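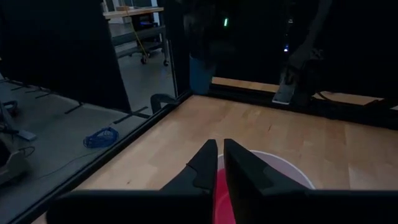
White plate on the butcher block, with the red piece inside its ring.

Saturday, just gone nine in the morning. Kettle on, notebook found (under the Hornix catalogue, where I left it).

Bowls and plates again today. I want to settle which of the coloured tableware stays on our list and which goes back in the cupboard, and Dilwyn wants the stacking notes tidied up before he writes to Bandara about a second lot. So this is mostly me thinking out loud about crockery, sorry in advance!

First thing, the table. I do like this top — the long pale strips are easy on the eye and the colours sit nicely against it — but it is picking up little dark marks and I can't tell which are in the wood and which are ours. Rizwan reckons a light going-over with 240 paper and some oil. I'd rather try a damp cloth first and see what comes off. Not today though, I don't want it tacky under the bowls.

Now the nesting. The order I've been writing down is widest at the bottom, so orange, then red, then teal, then white on top. The red one is the fussy one for me because so little of it shows once it's sitting in the orange, and if you're glancing over from the desk you can easily miss it and think you've got one fewer than you have. I've done that twice this week and gone hunting in the cupboard for a bowl that was in front of me.

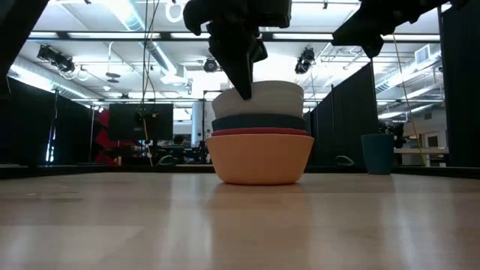 The teal is much kinder, you get a good broad stripe of it. There's a teal cup as well, close enough in colour that I've started writing "teal cup" and "teal bowl" out in full every time, after Rizwan read my "teal, right side" and asked me which. Fair question.

Dilwyn asked if we could swap the white one for the grey from Clovar. I'd keep the white. It looks a bit creamy next to a proper white plate but it shows up well at the top of a pile, and the Clovar grey is 16 mm deeper and sits too proud for my taste.

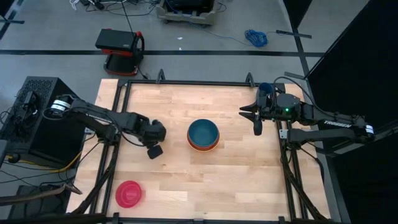 Teal in the orange-red, flat round piece at near left.

To do: wipe the table, write up the nesting order for Dilwyn, ask Rizwan if the Numetti box has any spare lids. Buy milk.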